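Search the archive

Re: naming and labeling rules for simulated two-hand episodes, second draft
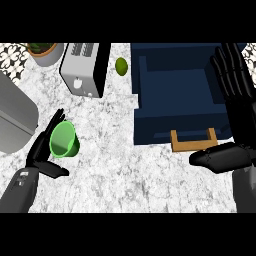 Hello all, and thank you, Aiguo, for the long and patient message. I have been meaning to answer it properly since it came in, and I'm sorry it took me until after the Bromby demo to sit down with it.

I'll put your words first so that people who joined recently can follow along.

Aiguo Lü wrote:
> My worry with the second draft is section 4. It asks the labeler to
> write down what the hand is going to do. From a single still, I don't
> think anyone can do that fairly. A thumb near a handle may be on its
> way in or on its way out. I would like the rule to say that stills get
> position words only, and that action words are kept for clips.
>
> Also, do we really need 40 object names in the approved list? At Zesow
> we got by with 20 and a sensible "other."

On section 4 I have come all the way around to your side. I went back over 60 of our countertop stills with Tin-yau Fang, and the one with the green cup by the left hand and the blue cabinet on the right is the one that settled it for me. The right thumb sits just under the wooden handle. Tin-yau wrote "about to pull," I wrote "near handle," and we had a very friendly disagreement that lasted most of a lunch. Your rule would have saved us the trouble (though it was a nice lunch!). The cup has the same problem on a smaller scale. "Held" says more than I would sign my name to, while "against the fingers" is something we can both agree on and move on from.

So the new wording I'd propose for section 4 is this:

Stills: say where each hand is and what it is next to. Don't write grasp, pull, push, lift or release. If contact can't be judged, write "contact unclear" and leave it there.

Clips: action words are fine, and the labeler gives the start and end of the action.

As for the object list, I'm a little more stubborn. Our kitchen counters don't only have kitchen things on them. That same still has a lime and a computer tower on the marble, and under the short list one of those would be plain fruit and the other would go into "other" with everything else we couldn't name. Now, maybe that's all right for training a cabinet task, but the folks at Flonditz sort their clutter tests by object, and they'd lose that. Would you be willing to live with the longer list if we let people fall back on a general word whenever they aren't sure? I have in mind the big gray rounded thing by the left edge, which I have seen labeled three different ways, each with great confidence. "Container or appliance" would be plenty.

One more item, and then I'll let you all get back to work. Rule 59 says left and right are the robot's, as seen from behind its own hands. Please do keep to it, even when a hand crosses over the middle. The Liang files came in with the viewer's left in some folders and the robot's left in others, and I spent more evenings on that than I care to admit.

If there are no strong objections I'll fold all this into the third draft and send it out in May. Comments on the list are best, but if you'd feel more comfortable writing to me directly, that's fine too, and I'll pass them along without names.

Warm regards to everyone, and Aiguo, please say hello to the rest of your group for me.

April 2023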